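4. Fitting the salt spreader to your mower deck

I do this job in September, well before the first frost, so I'm not swearing at cold bolts in the dark! You'll want the Nekine bracket, the bag of pins that came with it and a bit of patience.

1. Park on level ground, switch off and take the key out.
2. Slide the bracket onto the rear hitch and push in both pins.
3. Lift the empty hopper on (never a full one, please) and do up the strap.
4. Plug in the lead, part no. 1251, until it clicks. 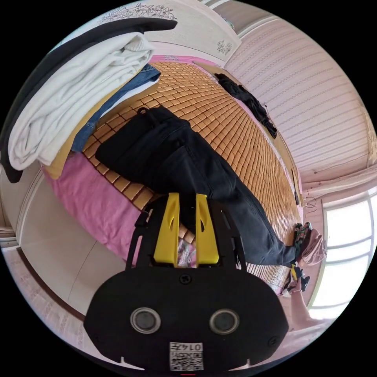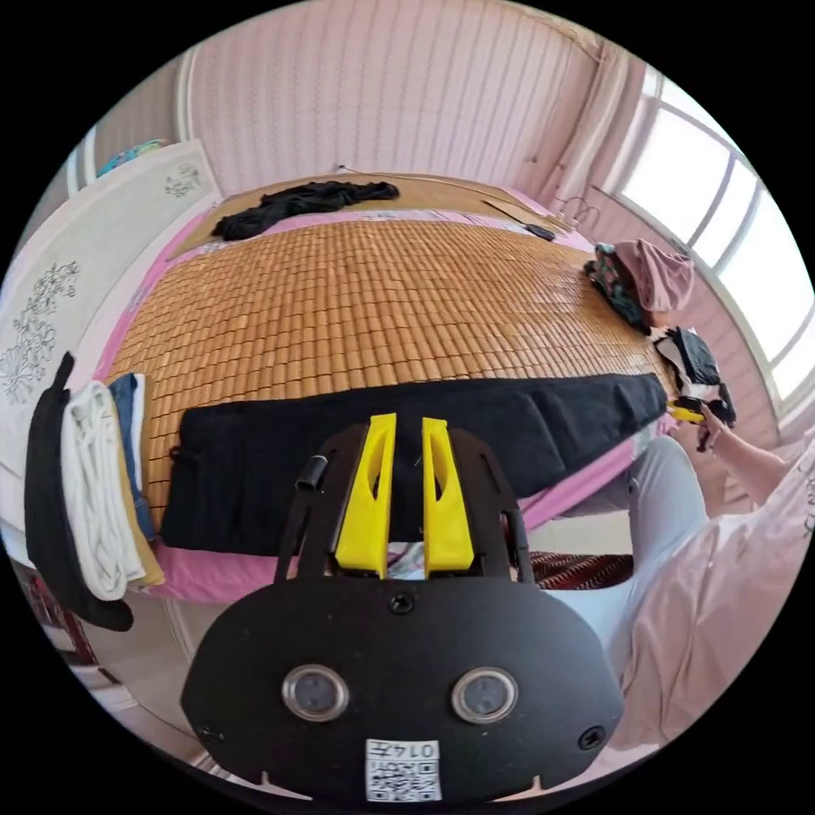
5. Set the flow dial to 2 and try a short run on your own drive first. I found 3 far too generous on paving.
6. Check the strap again after 30 minutes of work. Mine always loosens a touch.

Note: Tatex rock salt clumps if the bag's been left open, so break it up by hand (gloves on!) before you pour.

Caution: keep your fingers well away from the spinner while the key is in, even if it looks stuck.

When you've finished for the day, empty the hopper and rinse it with plain water. I leave the lid off overnight, and the lead goes on its hook in the shed.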